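Search help topics Go

Bluetooth speaker keeps dropping when phone is in my pocket
Posted by Quang Mạch – Aug 24, 2018

Got the Pekix speaker in June, worked great. Now the sound cuts out every couple minutes, only when the phone's in my back pocket. On the table its fine. Already charged to full, forgot the pairing and paired again. Using the Drivero app for music if that matters. Defective or what? Paid 37 bucks, box is long gone.

Khải Tạ
Probably not defective. Your body blocks the signal, back pocket is the worst spot. Try front pocket, same side as the speaker. Also check if it's still connected to a second device – mine kept grabbing my old tablet and stuttering. Hold the Bluetooth button till it beeps 2 times, that clears the list. Then pair only the phone. If it still drops at 40 percent battery or less, turn off power saving for teh music app.

zitance_fan
just get a wired one. aux cable never drops
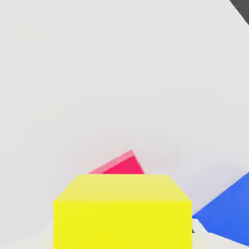
Yellow block, 3D render

Comments

Quang Mạch: cleared the list, front pocket, one drop all evening. Good enough. Thanks

user2189: same speaker, same problem. where is the button, on the back??

Khải Tạ: Next to the charging port, under the rubber flap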